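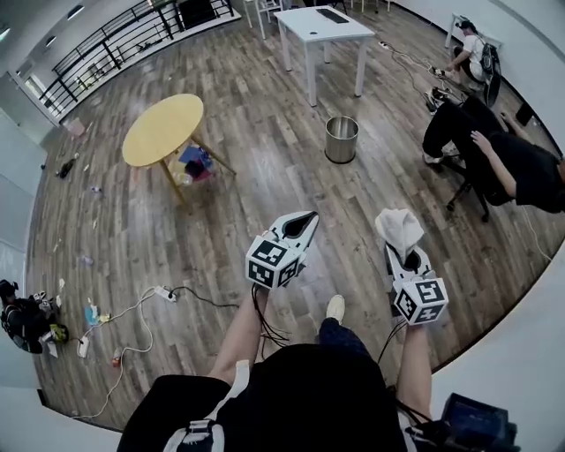 Notes from the portfolio reporting session in Draltstead

I have kept the same bond ladder for a long time and wanted to check one assumption behind it: that holding each rung to maturity makes price moves irrelevant. The session was run by Hongmei Xu, who works on fixed income reporting at Guo.

Her first point was about duration. A ladder with equal rungs out to 5 years has a duration a bit over half that. If yields rise by 50 basis points, the market value drops by a little more than one percent. The loss reverses as the bonds approach par, but only if nothing is sold early.

Her second point was cost. Small lots trade at wider spreads than large ones. On her sample ladder of 26 bonds the spread came to more than a year of fees on a comparable fund. 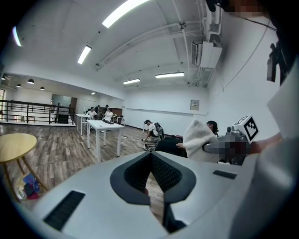
Draltstead, 2020-02-13

Kaiwen Yu asked how reinvestment should be shown in a return figure. Xu uses time-weighted return for the account and yield to maturity for each rung, and keeps the two in separate tables. Mixing them is a common error in client reports – I have done it in my own spreadsheet.

I reran my numbers in the evening. After correcting for accrued interest, the difference was 223 dollars on the year, nearly all of it in the two longest rungs. I will leave the ladder as it is until the next bond matures in March, then compare the quoted spread with the one I assumed.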